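Jotix > Assistance > Guides de montage > Table ronde Trurkivero

3. Pose du plateau et mise à niveau

Cette section s'applique au piètement central Trurkivero, référence 1512, avec plateau rond à décor marbre. Pour le piètement à quatre pieds, se reporter au guide Drurent.

Outillage : clé hexagonale fournie, niveau à bulle, chiffon non pelucheux.

3.1 Préparation

1. Étendre une couverture propre au sol et y déposer le plateau, face décor vers le bas.
2. Vérifier que les inserts filetés sont exempts de poussière et de résidus d'emballage.
3. Présenter la platine du piètement sur le plateau et aligner les perçages.

ATTENTION — Le plateau se manipule à deux. Ne jamais le saisir par un seul côté ni le faire pivoter sur son chant.

3.2 Fixation

1. Engager toutes les vis à la main, sans les serrer.
2. Serrer en croix, par passes successives, jusqu'au contact de la platine.
3. Retourner l'ensemble et le poser sur son pied.

Remarque : ne pas utiliser de visseuse à percussion. Un insert arraché n'est pas couvert par la garantie.

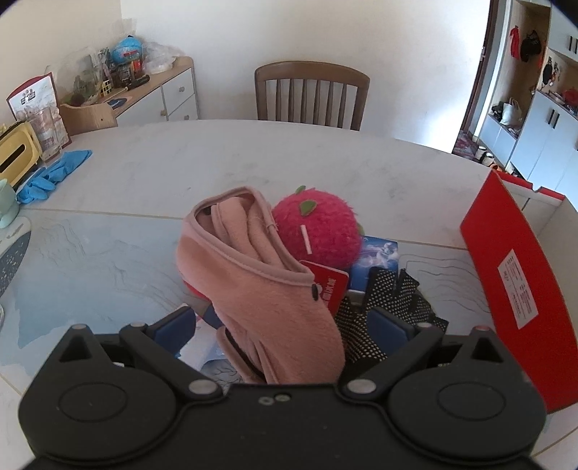 3.3 Mise à niveau

1. Placer le niveau au centre du plateau, puis le tourner d'un quart de tour.
2. Corriger l'écart au moyen des patins réglables situés sous la base.
3. Bloquer chaque contre-écrou et contrôler à nouveau.

Sur un sol carrelé, éviter de placer un patin à cheval sur un joint. Si la table bascule encore après réglage, reprendre l'étape 2 de la section 3.2 : un serrage inégal de la platine produit le même défaut.

3.4 Entretien de la surface

Nettoyer à l'eau tiède additionnée de savon neutre, puis essuyer. Les produits anticalcaires, le vinaigre et les poudres abrasives ternissent le décor — l'altération est définitive. Intercaler un dessous-de-plat sous tout récipient chaud.

Contrôler le serrage des vis après 31 jours d'utilisation, puis une fois par an.

Pièces détachées : patins et contre-écrous, sachet 1988, à commander auprès de Demchenko.

Rédaction : Olesia Stasiv. Vérification technique : Yevdokiia Hladun. Révision de mars.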